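Hinham Reading Rooms to Stay Open Late Through the Winter

Clunadard Trust extends its popular quiet evenings after a busy first season

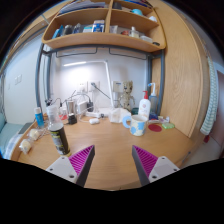
HINHAM - The Clunadard Trust is very happy to share that its late opening program, which gives students, shift workers and anyone else with a book to finish a calm place to sit in the evening, will carry on through the winter at both of its reading rooms. Starting in October, the rooms on Chisholm Street and at Jallow Corner will stay open until 10 p.m., and as always there is no charge and no need to book ahead.

The program began last fall as a small trial, and the people of Hinham took to it right away. The two rooms welcomed 2,308 evening visits over the season, of which 1,674 were to Chisholm Street, where the bigger tables and the nearby bus stop made it a favorite with nursing students and night-school classes.

"We hoped a few folks might wander in on a cold evening, and instead we had to go looking for more chairs," said Lise Kowalchuk, director of the Clunadard Trust. "People have told us they passed exams, filled out job forms and finally got through the long novels they had been meaning to read for years - and I can't tell you how much we have enjoyed having them all with us."

Visitors will find a few changes this time. Jallow Corner has new reading lamps and a warmer back room, and Chisholm Street now has a separate space for study groups who would like to talk things over without bothering their neighbors. Tea and coffee will be served at both rooms until 9 p.m., and drinks with lids are welcome at the desks.

Harvey Chan, who manages the evening staff, will also be running a short drop-in hour for adults going back to school, with help on essays, note-taking and basic math. Anyone who would like to lend a hand with tutoring is warmly invited to speak to him at Chisholm Street.

Press contact: Normand Melnyk, Clunadard Trust, Hinham. Interviews and visits to either reading room can be arranged on request.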